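工单 #139
标题:手持夹爪换绒面指垫后 开合宽度读数漂移 / 腕部相机偶尔掉帧
提交人:Hòa Mạc
处理人:Alby Dunstan
产品:Hasarari 手持夹爪(青蓝色臂那版),对比件 Floltix 指尖
状态:处理中
优先级:中

问题描述

换了黑色绒面指垫以后,开合宽度的读数不对。手指全张开,软件里显示的值每次不一样,差值时大时小。旧的硅胶垫没有这个问题。另外腕部相机录着录着会掉帧,不一定和指垫有关,先写在一张单里,要拆的话麻烦帮我拆。

十月这批对比要交给 Novivport 那边看,两种指尖各录一组,所以比较急。

已经试过的:
重启采集软件,没用
重新标定零点,好一阵,录几段又漂
换 USB 线,掉帧少了一点,没根治
指垫拆下来重新贴,没变化

环境:采集机在桌子底下,双屏,线都走地上。录制是手持在白色台面上做,抓帽子、布料这类软的东西。

--------

回复 Alby Dunstan 09:40

收到。几个问题先问一下:

1. 宽度是靠编码器读还是靠相机看标记算的?两版固件不一样
2. 绒面垫是哪家的,厚度多少
3. 掉帧的时候软件里那个红点还亮不亮
4. 手指螺丝有没有重新打过扭矩

日志也发一份,不要截图,要原文件。

--------

回复 Hòa Mạc 09:58

1 相机算的。编码器那版我们没买
2 Tôn 给的样品,没标厚度,卡尺量两边不一样厚,左边厚一点。自带背胶
3 亮的,一直亮,所以一开始没发现在掉
4 没有。换垫的时候没动螺丝

日志在附件。

--------

回复 Alby Dunstan 10:31

看了日志。两件事应该分开。

掉帧:时间戳有断档,每次断 12 到 14 帧,断完自己恢复。断的时候磁盘写入队列是满的,相机那头没有报错。像是写盘的问题,线的嫌疑不大。你们录制文件写在哪个盘?

宽度漂移:标记识别的置信度在全张开时明显低,半开时正常。怀疑是指垫的边翻出来挡了标记,或者黑绒面把曝光拉上去了,白色台面过曝,标记边缘糊。请做下面的试验:

A 曝光锁定,其他不动,空手开合 20 次以上
B 自动曝光,台面铺一块灰布,同样开合
C 曝光锁定加灰布
每组单独存,文件名带上 A B C。

不要中间重新标定,不然看不出漂不漂。

--------

回复 Hòa Mạc 11:47

做完了,写得乱,见谅。

A:漂得少了很多,但还有,越往后越偏
B:和原来差不多,略好
C:和 A 几乎一样

所以灰布基本没用,曝光锁定有用。但锁了曝光还是慢慢偏,方向一直是往大的偏,没见往小的偏过。

录制文件是写在网络盘上的……之前有人设的,我没注意。已经改成本地盘。改完录了一段长的,还没看断档。

--------

回复 Alby Dunstan 12:05

网络盘就对上了。先本地写,录完再拷。改完那段的日志给我。

慢慢往大偏:绒面被压实了?你们是空手开合,两个指垫互相夹,绒毛压下去,闭合位置就往里走,零点跟着变。但读数应该是往小偏才对,和你说的反了。除非软件里符号是反的。请确认一下:完全闭合的时候读数是正的还是负的。

还有螺丝。手指内侧那颗,用扭力起子打一遍。绒面比硅胶滑,换完以后大家会不自觉捏得更狠,手指根部容易松。这个我在别的单子里见过两次。

--------

回复 Hòa Mạc 12:50

闭合读数是负的,很小的负值。标定脚本里没人改过,我翻了提交记录。

螺丝:左指松了,能用手拧动。右指是紧的。打完扭矩以后又按 A 的办法做了一遍,漂移基本看不到了,剩一点点,在你们手册写的误差里面。

所以主因是左指松了?那为什么硅胶垫的时候没事,是不是刚好那时候还没松。

--------

回复 Alby Dunstan 13:15

有可能。不下结论,把硅胶垫装回去再跑一组才知道。麻烦做一下,不然对比表里这一格没法填。

顺便把两种指尖的抓取也按同样的条件重录:曝光锁定,本地盘,开录前查螺丝。之前录的那批标记为"条件不一致",先别删。

-------- 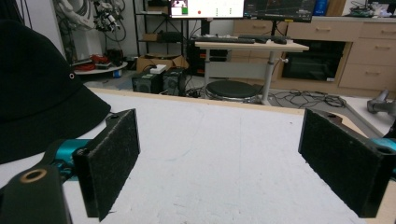

回复 Hòa Mạc 15:22

硅胶垫跑完了。螺丝打紧的情况下没有漂。然后故意把左指螺丝松半圈再跑,也漂,方向一样,往大的偏。那就是螺丝,指垫是背锅的。但是绒面在松的时候漂得更明显,你说的捏得更狠可能有关系,我没有力传感器,没法证明。

本地盘那段看过了,时间戳没有断档。掉帧这条可以关。

抓取对比,主观感受,先记在这:

绒面(Tôn 样品):抓布不打滑,松开的时候干脆,不粘。抓硬的光面东西差,会转。粘毛,抓几次就要用胶带粘一遍。黑色的绒在相机里和黑色物体分不太开,帽子那组后处理分割出来边缘很烂。

硅胶(原装):硬东西稳。布料会粘住,松手以后布还挂在指头上,得抖一下。

Floltix 指尖:只装上试了几下,接口孔位差一点点,要垫片。没正式录。

Novivport 要的是布料为主,我倾向绒面,但是要换个颜色,灰的或者浅的。

--------

回复 Alby Dunstan 15:48

同意。颜色这个问题值得单独提,软件那边的分割是按原装垫调的,黑绒没测过。我开一张新单给视觉组,这张里就不跟了。

Floltix 的垫片别自己车,我们有现成的转接片,今天寄。装的时候注意片子有正反,有倒角的一面朝手指。装反了也能拧上,但闭合会歪。

螺丝松的问题,建议上中强度螺纹胶,少量。别用高强度的,以后换指垫拆不下来。上胶之后放一晚再用。

另外想确认左指那颗之前用过没有胶。出厂应该是有的。

--------

回复 Hòa Mạc 16:10

拆下来看了,螺纹上有一点蓝色残留,应该是出厂的胶,拆过一次就没用了。我们刚到货的时候有拆过换边,那会儿没补胶。那是我们的问题。

已经上胶,左右都上了。明天按新条件重录绒面那组。硅胶那组的条件也对上了,不用重录吧?

--------

回复 Alby Dunstan 16:26

硅胶那组要看是不是在打完扭矩以后录的。是就不用。松螺丝那段单独放一个文件夹,别混进去。

再帮我跑一个长的:绒面,曝光锁定,连续开合 400 次,每 50 次记一次全张开和全闭合的读数。想看绒毛压实到底有没有影响,顺便看胶牢不牢。不急,这周内给就行。

手册里"更换指垫"那一节没写检查手指螺丝,我去提修改。

工单拆分情况:
掉帧:已解决,原因为录制写入网络盘
宽度漂移:待验证,等 400 次的结果
黑色绒面分割差:转视觉组
Floltix 转接片:已安排发货

--------

回复 Hòa Mạc 16:31

是打完以后录的。文件夹分好了。

400 次的明天下午跑,数据直接帖在这张单里。转接片麻烦多寄一对,备用。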